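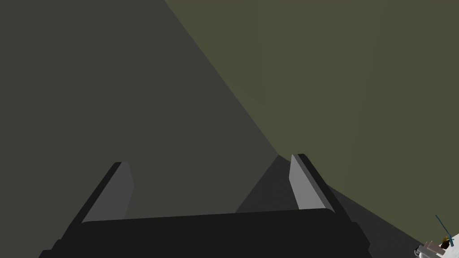

Television recap writers wanted for the autumn season

Sayce is a small website about television drama, and we are looking for new people to write episode recaps for us from October. If you are the sort of person who finishes an episode late at night and then lies awake composing arguments about why the sister should never have opened that letter, we would very much like to hear from you.

We began as a page of notes passed between friends who had all fallen for the same Romanian crime serial, and we have never quite lost the habit of writing as though somebody we like is going to read it. These days we cover 13 series at a time, with a bit of everything in the mix: slow family sagas, police dramas, the odd costume piece with more candles than plot. This autumn we are adding two that we are especially keen to find homes for. Staltgate is a political thriller in 12 parts, set in a harbour town where everybody seems to have been at school together. Jovard is a quieter thing, a period drama about a family of piano makers, and it needs a writer with some patience, as very little happens until the third episode and then rather a lot does.

What you would be doing

You would take on one series and see it through from first episode to last. We ask for a recap of 700 words or so, with us by noon on the day after broadcast, telling readers what happened and what you made of it. We like opinions, and we like them best when they come with a scene or a line attached. Spoilers are fine within the episode you are covering, but please don't let slip anything from later ones, even if you have read the book. (We had a very cross set of letters about that once, and they were quite right.)

At the end of the run you would also write a longer piece looking back over the whole series, and for that one you can have as much room as you need, within reason. 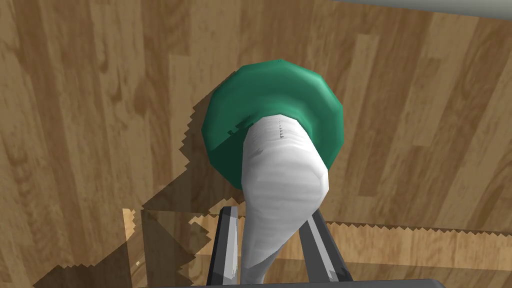 Green disc on wooden boards.

Who we are hoping to find

You don't need to have been published before. Several of our regulars had written nothing longer than an email when they joined, and they are now the people readers ask after when they go on holiday. What we do need is clear, friendly English, a fair mind, and somebody who can be relied upon when the deadline is a bit of a nuisance. If you speak a second language well enough to follow a drama without subtitles, do mention it – we are always short of people for the imported series.

The practical side

The work is freelance and done from home. We pay £74 for each recap and £100 for the closing piece, at the end of the month in which they appear. You would have an editor, Bianca Lazăr, who reads everything before it goes up and is very happy to talk over a draft that has got stuck.

How to apply

Please send us a sample recap of any episode of any drama you like, old or new, together with a few lines about yourself and what you have been watching lately. A sample you wrote for your own blog is perfectly all right. Tell us too if you have a preference between Staltgate and Jovard, or if you would be glad of either. Use the contact form on this site and mark it for Bianca. She reads every application herself and replies to all of them, though it may take her a couple of weeks at busy times – please bear with her.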